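Tips for Building a Hand-Held Gripper at Home
By Yolanda Dunleavy, January

Start with the linkages. Cut both outer arms from one sheet so the pin holes line up, then drill them clamped together. If one arm is even slightly off, the fingers close crooked and no amount of adjusting at the handle will fix it.

Use metal pins at the joints. Printed pins wear oval. I was getting through a set every Wednesday at the Irnham shared workshop before I changed over, and the metal ones have done 335 open-and-close cycles with no play I can feel.

Put the soft pads on last. Wipe the inner face of each finger with rubbing alcohol, press the pad on, and clamp it overnight. Ribbed pads grip thin round things better than flat ones do.

For practice, pick up kitchen things. Chopsticks are hard because they roll and cross over each other. Go in with the fingers wide open and close slowly.

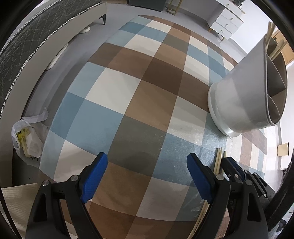 Fingers open over the tablecloth, with the chopsticks and utensil container at the right.

A slick cloth makes the job harder, as light things slide before the pads get hold. Try a rubber mat underneath the container if it keeps moving. Once you can lift a single stick, try two.

Keep a log of drops. On my second build, which I named Drarner, I logged 31 drops out of 95 tries, nearly all of them with the left pad set too low. Moving it up by 2 millimeters took care of most of that.

Store the gripper with the fingers open so the pads don't take a set. A drop of light oil on each pin once a month is plenty. Keep it off the pads.

Contact: Pettigrew Home Workshop Pages | Copyright Yolanda Dunleavy | Back to top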